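Catalina Arancibia on blocks, bowls and things that roll

I'd been meaning to get out to Ostham for ages, and when I finally did, Catalina Arancibia had the kettle on and her shelves half emptied onto the floor. She's been making and fixing up wooden toys and play trays out there for 16 years, first in her mum's garage and now in a shed behind the old Gallardo bakery (you can still smell the aniseed, I swear).

"Mind the box," she said, as I very nearly stepped in it. "That's all strays. I buy them by the boxful and half have no mates."

Strays are her favourite bit of the job. She'll take a block from one set and a bowl from somebody's kitchen and see if they get along. I asked what she looks for and she had a good long think over her tea.

"Colour first, if I'm being truthful. People think kids want everything bright as a traffic light, but a soft green on dark timber is lovely. You can find it straight away and it doesn't shout at you. Then I want something that stays put and something that doesn't. A block stays put. A ball is off under the couch the minute you turn around."

So she likes a low wall on a tray. Some of hers are timber, though lately she's gone over to clear sides, and she's a bit sheepish about that. "I held out for years! I thought plastic would look cheap. But you can see in from any side, and a little one sitting on the floor can see in too."
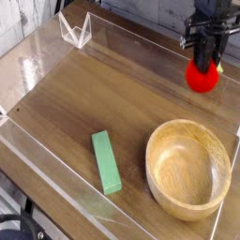 Mellitz wrote in after I mentioned the visit in my January newsletter, saying that a bowl should always be shallow for the under-threes, and that theirs had lost interest in a deep one because the ball vanished as soon as it went in. I read this out to Catalina over the phone and she laughed.

"Yes, yes, shallow! I've said so forever. And pale wood, if the table's dark. You want them to see where they're aiming."

We got onto finishes, which could have taken up the whole afternoon. She swears by Imedlow oil on anything with a nice grain, two thin coats with a day between, and she leaves painted blocks matte. Glossy paint chips, she reckons, and then you're sanding again by winter. She does like a bit of shine on the inside of a bowl.

What about fuzzy things? I've got a cupboard of pompoms at home that shed on everything.

"Give them a good tug before you buy. If the fluff comes off in your fingers, put it back. But I do love a soft ball with hard blocks. It's a different grab altogether."

She sells from the shed most mornings until 7 minutes past whenever she gets hungry, by her own account. I came home with a bowl and two stray blocks, neither of them matching.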